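Hirlow Residents' Help Forum
Furniture and Fittings

Re-oiling a light wooden table in a shared dining room

Posted by Anika Holloway

I am responsible for the furnishings of a shared dining room used by the residents of our building, and I should be grateful for advice on the care of one table in particular. The top is a pale wood with a good deal of movement in the grain. It was supplied in July of last year and was, according to the delivery note, finished with two coats of a clear hard oil. I have no record of which oil was used, and the supplier, Szalai, has not replied to two letters.

The surface has become a little rough at the end nearest the kitchen, where it is wiped down after every meal. There is no staining to speak of. The management company has proposed that the top be sanded back and varnished, at a cost of £520. I am reluctant to agree to this before other courses have been considered. Varnish was used on the previous table and it peeled at the edges within two winters.

I have three points on which I would welcome guidance. Is it safe to apply a fresh coat of oil over one of unknown make? Will the wood darken if I do so? And how long should the room be closed afterwards?
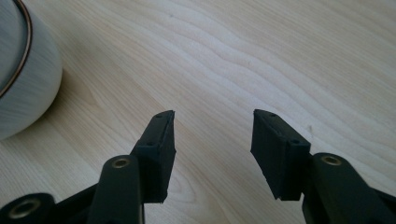
The table top, showing the grain.

I would add that the room has a carpet, so anything likely to drip would need to be carefully managed.

Posted by Otis Doucet

Varnish it. Oil is a great deal of work and must be done again every year. We had ours varnished and there has been no trouble with it.

Posted by Sunita Kasprzak

I must respectfully differ from the reply above. Varnish is a sound choice in some settings, but once it is worn through in one place the whole top generally has to be stripped, whereas an oiled surface may be repaired in part. As the roughness is confined to one end, I would advise keeping to oil.

On the first point, a hard oil will usually accept a fresh coat of another make, provided that the old one has fully cured and the surface is clean. After a year it will have cured. Please test the product on the underside of the table first and leave it for two days. If it remains tacky, there is probably wax or silicone polish on the wood, and this must be removed with white spirit before you go further.

On the second point, most clear oils give pale wood a warmer, yellower tone. Some makers sell a version with a small amount of white pigment to counter this. I have used the one from Zostell on ash and on birch and was satisfied with both, although the tin must be stirred throughout or the pigment settles. 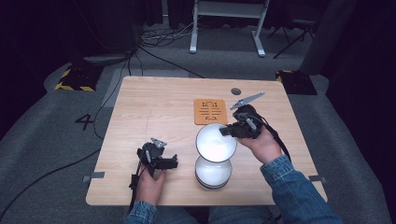
Photograph: Yolanda Peñalver

As to method, wash the top with warm water and a very little mild soap, and let it dry overnight. Rub the rough end lightly with fine abrasive paper, always along the grain, and remove the dust with a barely damp cloth. Apply the oil thinly with a lint-free cloth, wait 19 minutes or whatever period the tin states, and wipe off everything that has not been absorbed. The commonest fault is to leave too much on. A dust sheet beneath the table should be sufficient for the carpet - secure it around the legs.

Used cloths should be laid flat outdoors to dry, or soaked in water, before they are thrown away. Oily cloths left in a heap can catch fire without any flame being near them. Kindly make sure that anyone assisting you is aware of this.

The room may be reopened the next day if the windows can be left open, but hot dishes and wet cloths should be kept off the wood for a week.

Posted by Anika Holloway

I am obliged to you both. I shall test the underside first and have asked the management company to put the varnishing on hold.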